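We use cookies to keep this site working. Accept | Settings

22 – Allotment, kitchen, letters

May 22, 2024

Rain until lunch, then a low grey sky that never made up its mind. I did the post first. There was a letter from the water company saying the allotment supply will be off for 2 days in June while they replace the pipe along the lane. No dates yet. I've filled both butts anyway and put the lid back on the big one, as the pigeons have been at it.

The Karabulut beans are up. I sowed 11 of them at the end of last month, in the deep pots, and by this morning nine had come through. The other two may be rotten or just slow. I'll leave them till the weekend and then dig about with a finger. The runner beans next to them (the old white-flowered sort) are well behind and look sulky. Same compost, same windowsill, same water. I can't explain it.

Birsen Bayram rang at ten to ask if I still wanted the half sack of seed potatoes. I said it was late for them but yes. She has more than she can plant, having been talked into a bulk order, and she has given up the bottom third of her plot to raspberries. We talked for a long time about slugs. She has gone over to wool pellets this year and says they work until it rains hard, and then they turn into a grey mat that smells of sheep. I told her I was still going out with a torch.

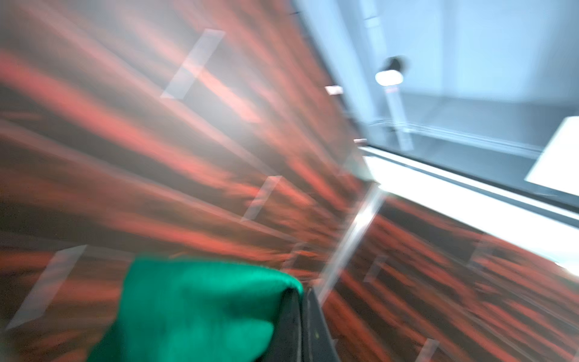
Spent the middle of the day on the old dresser for the back room. The first coat of Vekov oil went on last week and dried patchy, darker round the knots, so I rubbed it down again with fine paper and wiped it with a damp cloth. I keep changing my mind about the colour. Birsen says leave it pale. I would rather have something like that glossy red and black grain, orange in places and nearly black in others, but on a piece that size it might be too much for a small room. The tin of stain I bought in the winter is called Mosota Red and on a scrap of pine it came out the colour of brick. I tried a second scrap with a thinner coat and it was better. I'll do the inside of a drawer before I commit myself to the front.

The handles are another matter. Two of the old ones are cracked and the holes are an odd distance apart, so nothing in the shop fits. I could fill and redrill but I don't trust my drilling. Put it off.

Lunch was the end of the lentil soup with the last of the chard in it. The chard is bolting now. I pulled four plants out at the weekend and should have pulled the lot.

It cleared enough after two to go up to the plot. The ground was too wet to dig so I edged the path and cut back the comfrey, which had flopped over the strawberries. There is a good set of fruit under the straw and no sign of mould so far. I put the net on and weighted it with bricks – last year the blackbirds got in at the corner by the shed and had nearly all of the early ones. The gooseberries have sawfly. I picked off what I could see and dropped them in a jar of water. It's a dull job and my back knew about it by the end.

Walked home by the canal, which adds a bit but is flat. My step counter said 3,000 going by the lane and back as far as the lock, which seems low. I don't put much faith in it. There were two narrowboats moored below the bridge that weren't there before, one with a row of tomato plants on the roof in paint tins, already in flower. Mine are four inches high.

Wrote up the seed book when I got in. I had let it slide since Easter and some of the dates are guesses. The Flistero lettuce did not come up at all, a whole row, and that is the second packet. I won't buy it again. The carrots are through but thin, and I'll resow the gaps when it's drier. Spring onions fine. Beetroot fine.

Tea was eggs. Had the radio on for the play but it was one I'd heard. After that I sat down with the folder for the back room and went through the tiles again, as the wall behind the sink has to be settled before the dresser can go in.

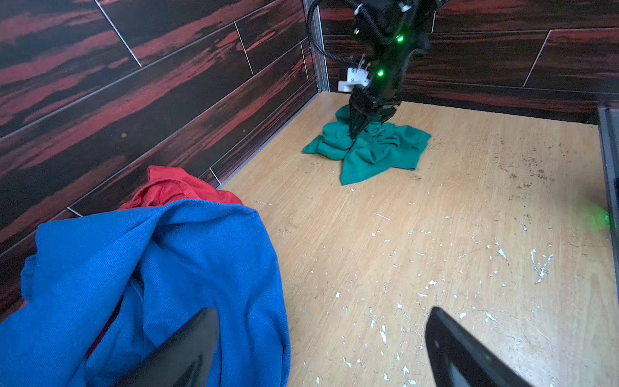 Things to do

Ring the plumber about the stop tap. He said he would ring me.

Pick up the potatoes from Birsen and take her jam jars back. Ask if she wants comfrey for the heap.

Test the thin coat of stain inside the bottom drawer and leave it overnight.

String for the beans. The green sort was no good, it went in the first wind.

Pay the plot rent. Find the form first – it was on the fridge and now it isn't.

Bed at half past ten. Raining again.

Print this entry | E-mail this entry

Contact | Copyright of the author, all rights reserved | Back to top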